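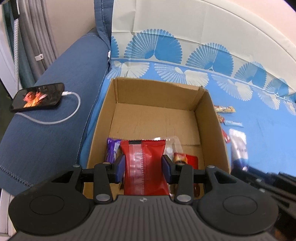 Red one, held by its sides, held over the box.

Rule four says you don't squeeze the middle. I know because I wrote rule four, at two in the morning, on the back of a pharmacy receipt, and then Ryota Shimada went and had it printed.

"It's a good rule," he told me. He was on the phone from Chiba, eating something. "But how hard is a squeeze?"

Well, I didn't know! I'd been packing snacks on my own couch for Wunness all January, both hands in grippers, up to 90 packets a night, and my thumbs just sort of knew. You bring the pads in till the foil pulls narrow a little and then you quit. You hold the packet upright over the box. You don't let go until it's low enough that you wouldn't be embarrassed if your mother was watching. Try putting that in a standard.

"Put that in," Ryota said.

"The part about my mother?"

"Especially that."

So I did, and it went off to Évan Joly at Bralgate, who signs things. I pictured him in a good chair, frowning at my mother. Meanwhile I kept working -- left hand, right hand, box on the blue sheet, a show going on my phone with the sound down (rule two, no sound, also mine, and I've regretted it ever since).

He wrote back on a Thursday. He had crossed out one word, "little," and above it he'd put a question mark.

I called Ryota and read it to him. Then I picked up a bag of chips and pressed it, very slowly, and held the phone close so he could listen.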